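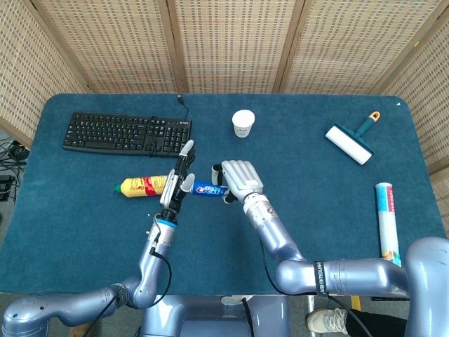

Two-Handed Work: Notes from the Second Year of the Robotics Club

The Greltthorpe robotics club has now completed its second year, and I have been asked by several parents to set down what the members have been doing. I supervise the club together with my colleague Blandine Arnaud, who teaches design and looks after the mechanical side. What follows is my own account and should be read as such.

In the first year our members worked almost entirely with small wheeled machines. These are excellent for learning to program, and I would recommend them to any school beginning from nothing. By November, however, the older students had begun to ask for something that could pick up an object and do something useful with it. Through the kindness of the Genham workshop we were given the use of a two-armed machine with full hands, and the greater part of our second year has been spent learning to use it responsibly.

The table task

The club's chosen project is known among the students as the table task. A number of ordinary articles are set out on a felt mat, and the robot must handle the one that the students have named. The articles change from one meeting to the next. On the occasion shown, they included a computer keyboard, a paper cup, a lint roller with a teal handle, a long white printed tube and a yellow bottle with a green cap. The article in use was the blue Pepsi container, held by the fingertips of the left hand on one side and by the right hand on the other.

I should explain why this grip has occupied us for so long. When a person passes a drink from one hand to the other, there is a moment at which both hands have hold of it. Neither can be moved freely during that moment. If the left hand lets go too early, the object falls; if it lets go too late, the two arms pull against each other. The students wrote their first version of this exchange as a fixed sequence with a pause in the middle, and it was soon plain that a pause of fixed length would not serve for every object.

The second version was the work of a group of four, who proposed that each attempt be recorded and compared. They have now logged 922 attempts, of which 700 ended with the object in the correct hand. I was more pleased by the log than by the result. Each failed attempt carries a short written note, and the notes have become steadily more useful as the year has gone on. Early entries say only "dropped". Later ones give the position of the thumb, the angle of the object and which of the two arms moved first.

Choice of objects

There was a good deal of discussion about what should be put on the mat. Some members wished to use wooden blocks throughout, on the grounds that results would then be easier to compare. Others held that a machine which can only lift blocks has not learnt very much. We settled on a mixture. The paper cup is disliked by everyone, as it marks easily and cannot be gripped with any force. The lint roller is awkward in a different way, its weight being unevenly shared between the two ends. The keyboard has so far been treated as something to be avoided, and its cable has taught the students a great deal about planning a path for the arm.

The woven screen which surrounds the table on three sides has also proved its worth. The club room is shared with the chess society and the younger science group, and a plain, unchanging background is helpful both to the software and to the concentration of those at work.

Conduct at the table

The rules of the club are few and are applied without exception. One student is responsible for the stop button and has no other duty while holding it. Nobody reaches over the mat when the arms are powered. Loose hair is tied back – this applies to staff as well – and bags are left by the door. Each session at the table is limited to 90 minutes, after which the students write up the log before going home. I am glad to record that there have been no injuries.

The coming year

We have 18 members at present and have entered a team for the regional meeting at Grustitz, where schools will be asked to demonstrate a task carried out with two arms. The entry form was sent on 6 September 2026. The team intends to show the exchange with three different objects, one of which will be selected by the judges on the day. Blandine has suggested that the students also prepare a display of their failed attempts, with the notes attached, and I have supported the proposal.

The Shaikh prize for written work will again be open to all members, including those who do not travel to Grustitz. Entries should describe a single problem met during the year and the steps taken to deal with it. Drawings are welcome. Completed entries may be handed to either of us at the end of any club meeting.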